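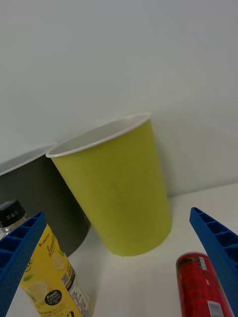
Yellow-green paper cup with a dark gray one behind it

Are "recyclable" paper cups really recyclable, or is that just something printed on the box?

Posted by Ingvild Solberg in Home & Office > Waste and Recycling

I order supplies for a mid-size office in Omier and I have been told to "go greener" with the cups by November. We used to have foam. Then somebody higher up read something and now it has to be paper. Fine. I went looking and the seller I keep landing on is Primwood, who do a colored paper cup in cases of 1,000. The box says recyclable. The web page says recyclable "where facilities exist." The sales person on the phone said "fully recyclable, yes, no problem" and then could not tell me a single place near us that takes them.

I called our hauler, Prutska, and got two different answers from two different people. The first said paper is paper, put it in the blue bin. The second said no cups of any kind, ever, and please also stop putting in napkins. I asked which one I should believe and she said she'd have somebody call me back. That was Monday. Nothing yet.

What I would like to know:

Is there a plastic layer inside all of these? I can't tell by looking. It just looks like white paper to me.

If there is a layer, does it matter if people rinse the cup first?

Would the compostable kind be any better, or is that the same trick with a different word on it? They cost more and I would have to defend that to my boss.

I'm not looking for a lecture about bringing in mugs. We have mugs. They live in the sink.

Hideaki Imai
Member, mostly lurks on the recycling board

I worked at a sorting plant for a while, so take this as one person's experience from one place. The short version is that your second Prutska person is probably right and your first one wants to get off the phone.

Plain paper goes soft when you pour coffee in it, so a cup meant for hot drinks has to be lined with something. Usually it's a very thin skin of polyethylene. You won't see it. If you want to check, tear one down the side and soak the pieces in warm water overnight. In the morning rub the inside surface with your thumb. If a clear film comes away in little curls, there's your plastic. I have done this with a lot of cups and have seldom been surprised.

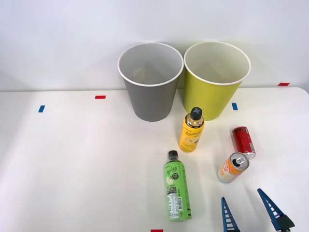 Paper cups, gray and yellow-green, with white rims

Color on the outside isn't what stops a cup from being recycled, whatever people say about dyed paper. Some mills are fussy about strong colors and some aren't. The lining is the bigger headache. A mill can separate it from the fiber, but it takes longer in the pulper than office paper or cardboard does, and a plant that isn't set up for it will treat the cup as junk. So when the box says "recyclable where facilities exist," that's a true sentence that tells you nothing. A great many things are recyclable where facilities exist.

Rinsing: it helps with smell, and it keeps old coffee off the good paper. It doesn't remove the lining. If your hauler doesn't take cups then a clean cup goes to the same landfill as a dirty one, and you've used some water.

What I would do is ignore the box and get Prutska to put it in writing. Email, not phone. Ask them exactly this: "Do you accept plastic-lined paper cups in mixed paper, and which mill buys them from you?" If they can't name a buyer – or they say it depends on the market – the cups are being thrown out at some stage and you should plan on that basis.

On compostable, be careful. Most of those are lined with PLA, a plastic made from plants. It breaks down in a hot commercial composting site. It does very little in a backyard heap, and in a landfill I wouldn't expect much of anything. If you don't have a commercial composter picking up from you, then you're paying extra for a nicer feeling. Even if you do have one, ask them too. Plenty of composters pull the cups out because they can't tell the good ones from the bad ones on a moving belt.

There are also newer water-based coatings that are supposed to pulp like ordinary paper. Maybe so. I'd want to hear it from a mill and not from the people selling the cup. Hirose has a line of these and their leaflet is very pretty, but the only test it mentions is one they ran themselves.

One question back to you: how many of these are hot drinks? When I went through a client's trash one summer it came to 2,391 cups, and most of them had held cold water from the cooler. For cold water you could get away with a small rack of washable tumblers by the cooler. I know you said no mugs. I'm saying it anyway, because people will rinse a water glass who will never in their lives wash a coffee mug.

If your place also stocks soda, cans are the one bit of this I'd worry about least. Aluminum is worth money, so somebody down the line wants it.
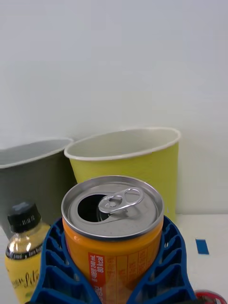 The same goes for clean cardboard, by the way, so do flatten the cases the cups come in. I've seen offices agonize over a cup and then stuff a whole wet cardboard box in the trash. Scrap prices go up and down but there's nearly always a buyer for both, and you can't say that for lined paper.

greenlid_gal
New member

Just put them in the recycling!! If everybody did it the companies would have to sort it out. We use the Primwood ones at our church and the truck takes them every week, never had a problem. It says recyclable on the box and they wouldn't be allowed to print that if it wasn't true.

Ingvild Solberg

Thanks both. greenlid_gal, the truck takes whatever is in the bin, it's what happens after the truck that I'm asking about. And I have a box of "flushable" wipes and a plumber's bill that say they are very much allowed to print things.

Hideaki, I did the soak test with one of the samples. Tore it up, left it in a bowl overnight, and yes, curls of clear film. So that's settled for that one at least. I've emailed Prutska with your exact wording. I'm going to look at tumblers for the water cooler and order one case for coffee in the meantime, and I'm not putting a recycling sign over the cup bin until I have a name of a mill.

Hideaki Imai

Good. If they do give you a name, call the mill as well. They're usually happy to tell you what they don't want.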